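Standing distance during table cleanup runs

hnabil_h
Whats the rule where you are for people behind the table while both arms are live? Ours says 30 inches, but the person resetting the shelf always ends up closer.

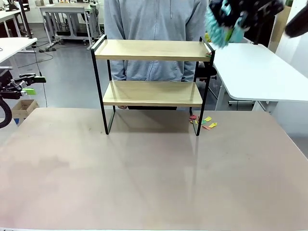
Reply 1 – r.sleiman
Too close for me. Arms stopped, THEN hands go near the shelf. Paper scraps can wait.

Reply 2 – wissam_n
Disagree, depends on speed. We cap it low and the resetter holds the stop button. 243 runs, no bumps.

Reply 3 – r.sleiman
No bumps isnt a rule. Who has the button if you're holding scraps in both hands?

Reply 4 – hnabil_h
Fair. Gonna write it up as second person on the button, always. Still want teh distance number tho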